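Ticket: Tapia gripper, right finger closes late
Status: open
Opened 31 Jan 2019

Hi all, it's me again from the Tomositz student team! Our handheld Tapia still lags on the right side when I squeeze slowly. The log shows the left finger at 1,000 counts and the right one stuck at 60 — then it jumps to catch up.

Tried so far: new pad on the right finger, re-seated the cable, reflashed from the Kimolgate build. No change (sigh).

I've been testing on thin wooden sticks, and this is the setup on my kitchen table. 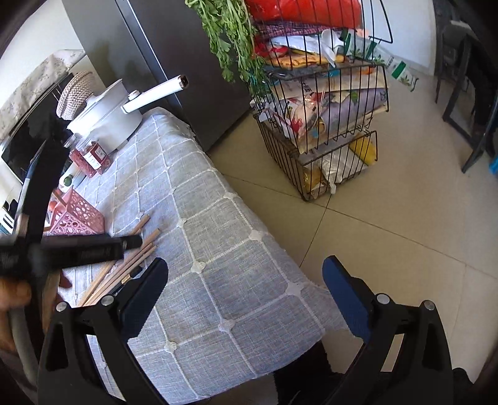 Photo: Tomositz team / ticket attachment 1

The right finger has the blue pad and the left has the black one. Could two different pads throw off the zero? I'll swap them tonight and post the new log.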